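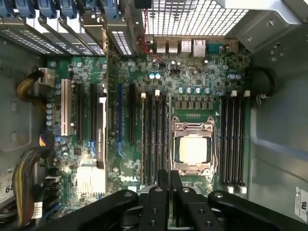

Placa base de un ordenador, vista desde arriba.

¿De dónde salen los metales?

Una cuchara, una moneda, una bicicleta y un ordenador llevan metal. Antes de tener esa forma, el metal estaba dentro de la tierra, casi siempre mezclado con otras cosas. Las rocas de las que se puede sacar un metal se llaman menas.

Del suelo a la fábrica

Muy pocos metales aparecen limpios en la naturaleza. El oro es uno de ellos: a veces se encuentran pepitas en la arena de los ríos. El hierro, en cambio, suele estar unido al oxígeno y forma rocas rojizas o negras. El cobre también se esconde en minerales, algunos de color verde, como la malaquita.

Las minas pueden ser subterráneas o a cielo abierto. La mina de Kamel es de las segundas: un agujero enorme con escalones por los que suben y bajan los camiones. Cada camión carga 400 toneladas de roca. La mayor parte de esa roca no sirve y hay que separarla. Primero se tritura y después se mezcla con agua y otros productos para que el mineral de cobre flote y se pueda recoger.

Luego llega el horno. El mineral de hierro se calienta con carbón de coque, que le quita el oxígeno. Lo que sale por abajo es hierro líquido, tan caliente que brilla.
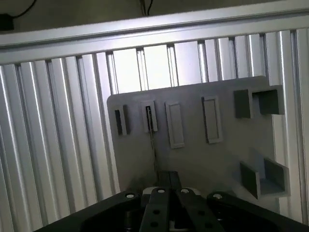
El aluminio se obtiene de otra manera. Su mena se llama bauxita, es una roca de color rojizo y de ella se saca un polvo blanco, la alúmina. Para separar el aluminio del oxígeno se usa electricidad, y hace falta mucha. El metal que se consigue pesa poco y se trabaja bien. Si se calienta sin llegar a fundirlo y se empuja por un agujero con forma, sale una barra larga con esa misma forma, como la pasta de dientes al apretar el tubo. Así se hacen los perfiles de aluminio, como la viga de la foto, con su ranura a lo largo. También se hacen así muchos marcos de ventana.

Mezclar metales

Los metales se pueden mezclar. La mezcla se llama aleación y suele ser más dura que los metales por separado. Tres que conviene conocer:

Bronce: cobre y estaño. Se usa en campanas y estatuas.
Latón: cobre y cinc. Se usa en trompetas y grifos.
Acero: hierro y un poco de carbono. Se usa en puentes, vías de tren y tijeras. 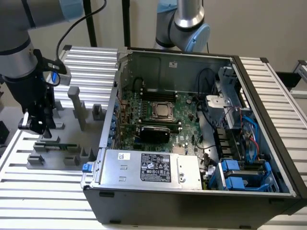 Cuadernos Fodov de ciencia – Núm. 6, pág. 3

Usar el metal otra vez

Un metal se puede fundir y volver a usar muchas veces. Con el aluminio se ahorra casi toda la energía que costaría sacarlo de la bauxita. En la planta de Utville separan el hierro con imanes. El aluminio y el cobre no se pegan al imán, así que van por otra cinta.

Los aparatos eléctricos no se tiran a la basura de casa. Llevan cobre y a veces un poquito de oro, y se dejan en el punto limpio.

Para probar en casa

Busca un imán de nevera y acércalo a una lata de conservas, a una lata de refresco, a una llave y a una cuchara. Apunta en un papel cuáles se pegan. No lo acerques a teléfonos ni a tarjetas.

Palabras nuevas

Mena: roca de la que se saca un metal.
Aleación: mezcla de un metal con otro elemento.
Bauxita: la mena del aluminio.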